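Entretenir un plan de travail en bois massif

Un plateau en bois se garde des dizaines d'années si on le nourrit régulièrement. Celui de l'atelier vient de chez Sæther, livré brut, et je l'ai huilé dès le premier jour. Voici comment je procède, avec les produits que j'ai sous la main.

Le nettoyage courant

Une éponge bien essorée, un peu de savon noir, puis un chiffon sec passé dans le sens du fil. Pas de javel, pas de vinaigre pur, pas de tampon métallique. Les taches de gras partent avec de la terre de Sommières, à laisser une nuit et à brosser le matin.
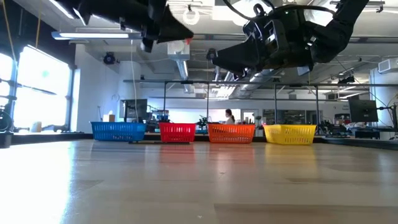
Les rayures et les zones ternes se repèrent mal de face. Placez-vous de façon à regarder la surface en lumière rasante, côté opposé à la fenêtre. Sur un bois clair comme celui-ci, le jour qui entre par la gauche laisse un reflet très vif, et c'est en bordure de ce reflet que les défauts ressortent. Marquez-les au crayon gras. Poussez au fond ce qui traîne, ou mieux, débarrassez tout : les paniers en plastique peuvent aller par terre le temps du ponçage.

Le ponçage

Si le bois est rêche au toucher, passez un grain 300, toujours dans le sens des fibres, puis finissez au 400. Une cale en liège suffit. Dépoussiérez à l'aspirateur, ensuite au chiffon à peine humide, et laissez sécher jusqu'au lendemain.

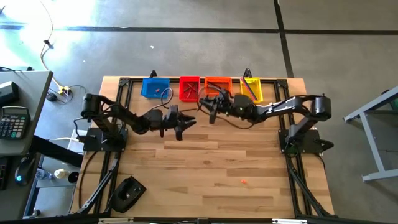 L'huile dure Ruser s'applique au chiffon de coton, en couche mince. On travaille par petites surfaces et on essuie l'excédent au bout d'un quart d'heure. Un plateau en lamelles décalées, avec des tons qui vont du beige au miel et au brun, ne boit pas partout de la même manière : revenez sur les lames restées mates. Insistez aussi autour des nœuds, même petits et sombres, où le bois de bout absorbe davantage. Comptez 2 couches, à un jour d'intervalle.

Le chiffon imbibé d'huile peut s'enflammer tout seul. Mettez-le à tremper dans l'eau avant de le jeter, ou étendez-le dehors bien à plat.

Quand recommencer

Versez quelques gouttes d'eau sur le plateau. Si elles perlent, attendez. Si elles s'étalent et foncent le bois, il est temps de repasser une couche. Chez nous c'est en général en décembre, quand le chauffage a bien asséché l'air.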